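Fruit bowl holds its own against household machines

CLOSITBERG — The robot butler remains a few chores off, according to results posted in December by Gadora, a firm that has spent the past year trying to get machines to tidy kitchens.

The company set 60 household jobs, among them folding a dish towel, closing a drawer and moving fruit from a table to a bowl. Its best system finished 52 of them at least once. Finishing them twice in a row was a separate category, and the company did not publish it.

Fruit proved troublesome. Gadora logged 353 tries at picking up citrus of various sizes, and the big ones tended to roll. A rival, Huttunen, has stuck to shop floors, where its machine restocks shelves at a pace one grocery manager called "restful." 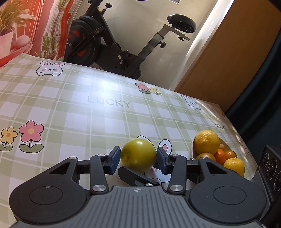

Gadora says a home version could go on sale in 2 years, price to be decided. It would handle oranges, towels and most drawers. Stairs are not included, and neither is anything under the couch.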